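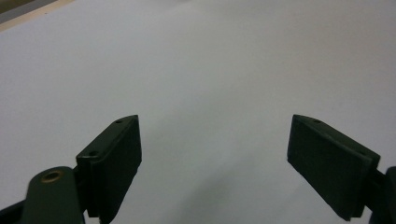
Meinir Maddocks asked whether a matte white wall paint can be touched up a year later without repainting the whole wall. Usually it can, provided the original can was sealed and the same type of roller is used. Most of the questions below came in after hers.

Updated September
By Nattawut Jitpraphai

Why does a touch-up patch look darker than the wall?

Two causes are common. The first is film thickness: a brush leaves more paint than a roller, and the extra build reflects light differently. The second is batch variation. White bases are tinted in small amounts, and one extra drop of black or violet is enough to show at a low angle.

Which sheen hides patches best?

Dead flat. Each step up in gloss makes the border of a repair easier to see. Eggshell and satin should be repainted corner to corner.

What is the difference between a cool white and a warm white?

A cool white carries a small amount of blue, violet or black tint. A warm white carries yellow, red or brown. The names on the cards are not a reliable guide. Stovley and Edard both sell a color called Llewellyn, and the two do not match. Order by the tint formula printed on the lid, and keep a photo of the label.

How should I judge a sample?

Paint two coats on a board and let it dry overnight. Stand it upright against the wall, then check it at 9 a.m., at 3 p.m. and under the lamps you use in the evening. A board lying flat gets more light from the ceiling and will read lighter than the same paint on a wall.
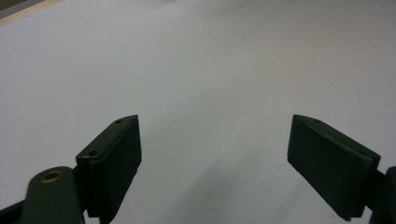

Matte white with a faint cool gray tint.

Can I wash a flat finish?

Lightly. Use a damp sponge with no detergent and stop if the surface starts to shine. Burnishing cannot be reversed – the area has to be recoated. Vallska lists a scrubbable flat under code 808, but it has a slight sheen and should not be used to patch ordinary flat paint.

Do I need primer over filler?

Yes. Filler absorbs water from the paint and leaves a dull spot with a visible rim. Sand with 200 grit or the nearest grade available, wipe off the dust, prime the filled area and a narrow margin past it, then apply two finish coats.

How long does an open can last?

Two years is a fair limit for water-based paint stored above freezing. Strain it before use. Discard it if it smells sour or if the solids will not stir back in.

Should I box the cans?

Yes, whenever a job takes more than one. Pour them all into a large bucket, stir, and work from that. Set aside a small jar for repairs – label it with the room, the formula and the roller nap.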